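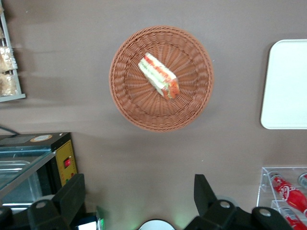

What is a finished run in the Nalleck student round?
A finished run means that the item lies inside the target tray, both arms are back in home position, and nobody has touched the table between the start signal and the end.

Notebook, Puvard project, Cleltholm, March. Started at 14:10 in the Heitmann lab, end 18:30.

I write down the rule again on top of the entry, as last time we had two different opinions in the team and the scores in the table are therefore mixed. I have marked the old ones with a small x. Please do not use them for the report.

Task for the afternoon: sandwich from the basket to the tray, left arm only. The right arm stays parked. We keep all the other goods on the table as they are in the full shop layout, so that the background does not change between training and test.

Data set now has 2,978 episodes, after I removed the ones with a frozen wrist stream. The removing was done by script and I looked at a part of them by hand. The script is in the shared folder, please read the comments before you run it, it deletes and does not ask.

Runs: 22 in total. Notes in the order I made them, not sorted.

– The first runs were too fast in the approach. The fingers came down before the arm was calm and the basket was pushed. Lowered the speed in the last part of the path, then better.
– Wrist view has motion blur when the arm turns over the basket. The policy then takes a wrong angle for the wedge. I tried to wait 700 ms above the basket before the descent. It costs time but the angle is more stable.
– Basket rim is a problem. If the sandwich lies near the rim, one finger lands on the weave. In the middle of the basket there is enough space for both.
– Closing force: the value from the can task is too high for bread. I went down in small steps. With the lowest value the wedge turned between the fingers during lifting, so I went one step up again and left it there.
– One run stopped by the software limit of the elbow. Not clear to me why, the start pose was the same. Log is saved, I have not read it yet.

Also did a repeat of the camera calibration after the break. The difference to the old one was small, but I have replaced the file anyway, the old one has the ending _old.

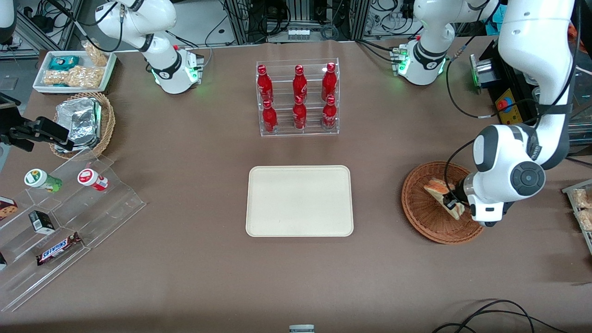
Why do we grasp the sandwich across the short side and not along the long side?
Across the short side the fingers need less opening, so they stay away from the rim of the basket, and the wedge turns less when it is lifted.

I tested the long side in 2 of the runs, only to have it on record. Both were failures under the Nalleck rule. In one the sandwich fell back into the basket, in the other it was set down half over the edge of the tray.

For the labels: whoever annotates this batch, please use "grasp" from the first contact of both fingers, and "lift" from the moment when the item leaves the basket floor. In the older files these two are often the same frame and the training suffers from it, I think.

Question to the group, for which I have no answer: should we let the right arm hold the basket? It would help against pushing, but then we need new demonstrations with both arms, and the round is close. My opinion is to stay with one arm and make the approach slower.

To do:
Read the log of the elbow stop.
Put the waiting time in the config file, at the moment it is written directly in the code (my fault).
Record more demonstrations with the sandwich close to the rim.
Ask for a second set of finger pads, the left one has a small cut.
Power off was done at 18:30, e-stop key is back in the drawer.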